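# 关于旧物归档与居室收纳制度的若干意见

本人自去年迁入现居所以来,陆续对家中全部物品进行了登记、分类与处置。此项工作前后历时较长,其间多有反复,现将有关经过与体会整理成文,供有同类需要的读者参考。文中所述方法均以本人家庭的实际条件为依据,未必适用于人口较多或房屋面积较大的家庭。

## 一、缘起

旧居位于Grendar路东段,使用面积不大,但储物间进深较长,历年积存的物品多堆放于此。搬迁之前,本人曾以为所需装箱不过十余只,及至搬家公司Lirnus派员上门估量,方知实际情况与预想相去甚远。估量人员按房间逐一填写表格,最终确认的单件物品为3,107件,其中尚不包括散装文具与未开封的日用消耗品。

这一数字对本人触动较大。物品总量之所以长期不为所知,根本原因在于购入时从无记录,存放时亦无固定位置。同一规格的延长线先后购置数条,皆因旧者遍寻不得;说明书与保修凭证散见于各抽屉,真正需要报修时反而无从出示。搬迁当日,一只标注“杂项”的纸箱竟占去客厅一角达数月之久,箱内究竟为何物,家人各执一词。

鉴于上述情况,本人决定在新居内建立一套较为完整的收纳制度,并以书面形式予以固定。

## 二、登记

登记工作于入住后即行开展。最初采用纸质台账,按房间分页,每页列品名、购入时间、存放位置、处置意见四栏。购入时间一栏多数无法填写,后经家人商议,改为“是否于近一年内使用”。此项修改虽属细微,却使登记速度明显加快,填写者也不必再为回忆某一电饭煲的购买年份而停笔良久。

台账记至第三册时,查找已颇为不便,遂改用电子表格。表格的编号规则如下:首位为房间代号,次位为柜体代号,其后为层号。厨房为甲,卧室为乙,书房为丙,走廊及玄关合并为丁。卫生间物品流动较快,未纳入编号,仅于每季度末清点一次有效期。

关于编号是否应张贴于柜体外侧,家中曾有不同意见。本人主张张贴,以便他人协助归位;内子认为有碍观瞻,且来客见之或生疑惑。最终采取折中办法,标签一律贴于柜门内侧,字号从小。实际执行至今,未发现因标签位置造成的差错。

## 三、处置

处置分为留用、转赠、出售、回收四类。其中争议最多者为书籍与衣物,以下分别说明。

书籍方面,本人原拟以“是否会再次阅读”为标准,但在执行中发现,此标准过于宽松,几乎每一册均可找到再读的理由。后改以书架容量为限,先定容量,再行取舍。书房书架共12层,每层不得双排摆放,超出部分一律转出。工具书中凡已有新版者,旧版不予保留;早年购买的旅行指南悉数回收,唯有一册夹有家人手绘路线者例外。转出书籍大部分交由旧书店Yeoman收购,所得款项不多,店方态度尚称周到,对缺页者亦如实告知。

衣物方面,换季时将全部衣物取出,按季节与用途分别悬挂。凡整季未曾取用者,移入待定箱,封箱后注明时间,次年同季仍未开箱者即行转赠。此法的优点在于避免了当场决断的压力。缺点同样明显,待定箱本身需占用空间,在面积有限的家庭中宜控制数量,本人家中以3只为上限。

小件用品的处置相对顺利。梳洗、护肤及零星饰物,原先散置于卧室与卫生间两处,晨间往来取用,殊为不便。经商议,此类物品统一集中于桌面,并以格架容纳,凡格架容纳不下者即视为超量,须先用完一件方可添购一件。

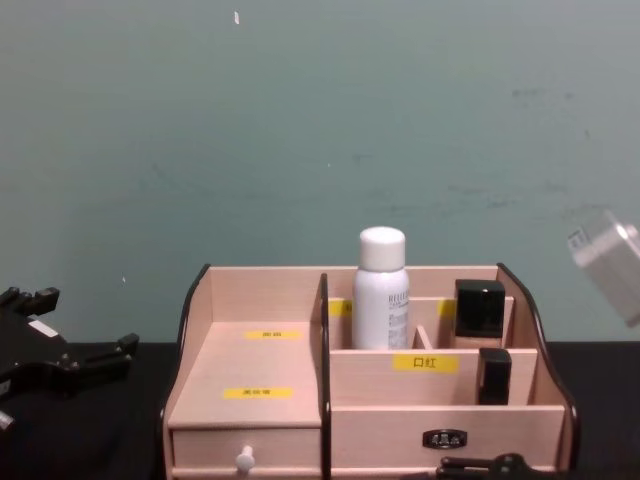

桌面木质化妆品收纳架,侧板呈波浪形,边缘为深棕色。

在选购此类器具时,本人的意见是宁小勿大。器具一旦宽裕,物品数量即随之增长,这在厨房调味料与书房文具两处均已得到印证。又,器具的购置应安排在清理之后,切不可先行购入。本人早年曾一次购买多只带盖储物箱,因尺寸与柜体不合,至今仍有数只叠放于阳台,箱内所装者为另外几只箱盖。

## 四、文件与票据

文件的整理是全部工作中耗时最长的部分。本人将其划分为永久保存、限期保存与即时销毁三种。房产、户籍、学历、医疗等文件列入永久保存,置于防潮文件盒内;家电保修凭证、各类合同列入限期保存,按到期月份排列;其余如水电账单、宣传单页等,核对后即予销毁。

在此须特别提及同事Brian Ndung'u先生的建议。Ndung'u先生长期从事档案管理,对本人最初按“重要程度”排列文件的做法提出了不同看法。他认为,重要程度因人因时而异,查找者未必与整理者判断一致,应以文件的产生机构作为第一层分类。本人依此重新编排后,家人均能独立查得所需文件,夜间致电询问“放在何处”的情形大为减少。

电子文件参照同一分类建立文件夹,扫描件的命名以机构名称居首。本人使用的扫描软件为Firkeo,其文字识别功能对手写内容帮助有限,凡手写票据仍须人工录入摘要。录入工作一般安排在周末上午,每次约16份,过多则易出现疏漏。旧照片暂未扫描,现按相册原样存放,待家中长辈来访时共同辨认人物后再行著录。

## 五、日常维护

制度建立之后,维持较建立更为困难。本人家庭现行的维护办法主要有以下各项:

- 每日晚间用十分钟将桌面、餐台及玄关柜面的物品归位,由家庭成员轮值。
- 新购物品于拆封当日登记,包装在确认无须退换后处理。
- 每季度清点食品、药品及护肤用品的有效期,过期者当日清出。
- 借出物品须在表格备注栏注明借用人,归还后销去。

上述各项中,执行情况最好者为季度清点,执行情况最差者为每日归位。工作日晚归之时,轮值人员往往将任务顺延,次日任务加倍,继而再度顺延。经家庭会议讨论,现允许每周有一日免于归位,但不得累计使用。此项规定实施时间尚短,效果有待观察。

另有一点值得记录。归位工作原由本人一人承担时,家人对物品位置普遍缺乏印象;改为轮值之后,初期确有错放,剪刀曾一度出现在甲柜的米桶旁,但错放者在寻找过程中逐渐熟悉了编号,其后差错日少。由此可见,适度容忍初期的混乱是必要的。

## 六、尚未解决的问题

其一,纪念性物品的去留仍无统一标准。子女幼时的手工作品、亲友赠送的摆件、历次会议的证件与纪念册,数量可观而用途有限。目前的做法是每人限留一箱,由本人自行决定内容,他人不得干预。内子的一箱已满,近来有将毛线一并划入纪念性物品的倾向,此事尚在协商。

其二,阳台储物区受季节影响较大,夏季温度偏高,不宜存放蜡烛、胶类及部分清洁用品,冬季则须为盆栽让出位置。拟于明年1月加装一组较浅的层架,具体尺寸正在测量之中。

其三,电子表格目前仅由本人维护,一旦本人外出,登记即告中断。已请家人试用共享版本,尚有个别栏目的填写口径不一,例如“近一年内使用”是否包括仅取出擦拭后放回者,各人理解不同。本人倾向于不计入,但擦拭者对此持保留意见。

相关表格模板经整理后将另行发布,需要者可于留言处注明用途。对于本文所列办法有不同意见的读者,亦请一并提出,本人将在后续文章中择要答复。

2019-12-18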